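Search this site
Search for: Go

Nengate Neck and Shoulder Project: where we are at the halfway point

Hello again from the Morkside clinic! You asked for something shorter than last time and with fewer tables in it, so I've put the tables in the workbook and I'm going to just tell you how it's going. Short version: the group sessions are full, the home exercise part is wobbly, and we've spent less than we planned on equipment and more on room rental. The longer version is what follows, and please call me if any of it raises questions before the review call in November.

Enrollment first. We've now taken in 395 people with neck or shoulder pain that has lasted three months or longer. Of those, 179 have finished the full eight weeks and come back for their follow-up visit. The rest are somewhere in the middle or have dropped off, and I'll get to the drop-offs in a minute because I know you'll ask. Most people still come to us through their family doctor, but a growing share hear about it from somebody who's already been through, which makes me very happy (and makes our phone line very busy on some mornings).

The sessions themselves haven't changed much since the spring. Each group meets once a week for fifty minutes. We start with gentle range of motion, then shoulder blade work with bands, then a bit of carrying and lifting with real things — grocery bags, a laundry hamper, a box of printer paper. That last part was a late addition and I fought it, I'll admit. I thought people would find it silly. They love it. One woman told me she'd been asking her grandson to carry her shopping for two years and had stopped trying to find out if she still needed him to.

On pain scores, we're using the same zero to ten scale as before, asked at the start, at week four and at week eight. Among the people who finished, the typical drop is a bit over two points, and most of that shows up by week four. I want to be careful with this. We don't have a comparison group, people with sore necks often get somewhat better by themselves, and the ones who stick around are probably the ones who were doing well anyway. So I'd call it encouraging and leave it there. The sleep question has moved more than I expected, and the headache question has hardly moved at all. I don't have a good explanation for either one.

Now the drop-offs. We lose people at two points, right after the first visit and then again in week five or six. The early ones mostly tell us the time doesn't work. We were running everything at 10 in the morning and 2 in the afternoon, which is fine if you're retired and no good at all if you work a shift at the Revska plant, as plenty of our patients do. We opened a 6:30 evening group and it filled in nine days. There's a waiting list for it now. I'd like to open a second one, and that's the main thing I'm going to ask you for at the end of this.

The week five losses are harder to understand. Some feel better and figure they're done, which is hard to argue with. Some hit a flare-up and decide the exercises caused it. We've started making a quick phone call in week four to say that a bad few days is normal, what to cut back on, and when it's worth coming in to be checked. The calls take six or seven minutes each and I think they're helping, but we've only done them with the last three groups, so ask me again next time.

Home exercise is the part I'm least pleased with. We printed 1000 booklets, the stapled ones with the big drawings, and we've given out a good pile of them. People like the booklet. They take it home, and then a lot of them don't open it. When we asked at follow-up how many days a week they'd done the exercises, the most common answer was two, and we'd asked for five. So we tried cutting the list from eleven exercises to four for the newest groups, and the answer crept up to somewhere between three and four days. Four exercises done is better than eleven skipped! I'm going to redo the booklet with just the four on the front page and everything else in the back for the keen ones.

We also tried text reminders for a while. Mixed results. The younger patients ignored them, the older ones wrote back to say thank you and tell us about their day (I read every single one, so that was an hour of my week). We've kept the reminders on for anyone who asks and turned them off for everybody else.

The desk work piece has gone better than I'd hoped. You'll remember that the original plan had one handout about sitting up straight, and that was pretty much all. We've replaced it with a half-hour talk in week three where people tell us how they really spend the day, and we work out one or two changes with each of them. Mostly it's small stuff: taking a break every half hour or so, pulling things closer so the arm isn't stretched out all afternoon, getting the screen up off the table, switching hands for a while if that's comfortable. We stopped telling people there's one correct posture, partly because the evidence for it isn't great and partly because it was making some of them anxious and stiff.
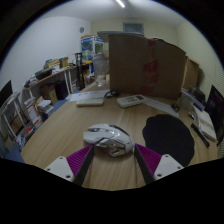
A few of the office folks had read that they needed a costly chair before anything would improve, and I was glad to be able to tell them to try the free changes first. Two of them came back the next week having already shuffled their whole workspace around, and one had talked her manager into letting the entire team stand for the morning meeting. I can't claim that as a project result, but I'm telling you about it anyway.

The drivers and warehouse workers needed something else, of course. Half the desk talk meant nothing to them. We've split week three so they get their own version, with more on overhead reaching, loading, and how to set up a truck seat. It's rough around the edges and I'd like another round or two before I call it finished.

Staffing: we're at full strength again after a thin summer. Both physical therapists are back, and our assistant has passed the course that lets her lead the band work herself. That frees up a therapist for one-on-one checks during the session, so people with arm numbness or weakness get looked at the same day instead of waiting for an appointment. We've sent a handful back to their doctors that way. I don't know what came of most of those, and setting up some way to hear back is on my list.

Money. Equipment came in under budget, mainly because the Mughal community hall let us use the chairs and mats they already had, and because bands are cheap when you buy them on a roll. Room rental went the other way. The hall raised its evening rate by a fair bit and we're now $1408 over on that line for the half year. I've covered it out of the equipment savings, as your letter said I could, and there's a little left over. If you'd rather I'd asked first, tell me and I'll do it that way from here on.

Things that didn't happen: the short videos. We filmed two, they came out dark and you could hear the heating the whole way through, and I haven't had the heart to start over. I'd like to move that money to the evening group if you're willing. The translated booklets are late too. The text is done, the layout isn't, and the designer says three more weeks.

What I'm asking for, then. First, permission to move the video money into a second evening group. Second, a yes or no on stretching the follow-up from eight weeks to six months for the people who've finished — we'd do it by phone, and I think it would tell us much more than another eight-week number would. I've put costs for both in the workbook on the last tab.

For the rest of the year we'll carry on with the morning and afternoon groups as they are, keep the week four calls going, and get the shorter booklet printed once the old stock runs down. If you'd like to come and sit in on a session, the 2 o'clock is the friendliest one. Wear something you can move your arms in, they will make you join in.

Project coordinator, Nengate Neck and Shoulder Project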